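Marble-pattern folding table

A marble-pattern folding table is a light, collapsible table whose top carries a printed or otherwise applied imitation of veined stone. It is sold mainly for dining in small homes, for street stalls and as spare seating space at family gatherings. The name is generous. No stone is involved in most of the tables sold under it, and sellers' descriptions of the top as "marble finish" or "marble effect" should be read with that in mind.

Construction

The usual design has a flat rectangular top with rounded corners and a band along the edge, carried on tubular metal legs that cross and fold flat. The band covers the join between the surface and the core, and on cheaper tables it is often the first part to come loose. Crossed legs save space in storage but take up much of the knee room, a drawback that catalogs seldom mention.

Load ratings are a weak point in the literature. The maker Usto lists its larger model at 56 kilograms, without saying whether the weight is spread out or placed at the center. Hsieh, a competing brand, gives no rating at all and calls its legs "reinforced," a term it does not define.

Pattern and color

White with gray veins is the standard choice. Pink and cream versions with orange or rust streaks are also common, often paired with a red edge. Claims that the pink pattern copies a particular stone from Urnton appear in several sales leaflets, but no quarry has been named and the story is best treated as advertising. Because the pattern is repeated from sheet to sheet, 2 tables bought together may show the same veins in the same places.

Use with metal tableware
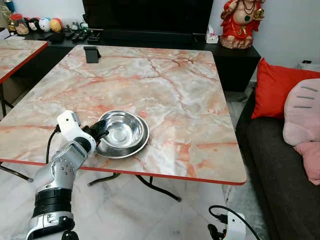
Stainless steel bowls and plates are frequent companions to these tables, being cheap, stackable and hard to break. A bowl is often set on a wider plate, which catches spills and keeps a hot base off the surface. How much heat protection a thin steel plate gives is doubtful - steel conducts heat well, and a cloth or cork mat is the safer choice. Statements that the top is "heatproof" are rarely backed by a stated temperature.

Origin

The origin of the type is unclear. A trade list from Nendodstead gives item number 3359 as a "marble folding table" and item 3624 as a smaller version, but the list is undated and includes no drawings.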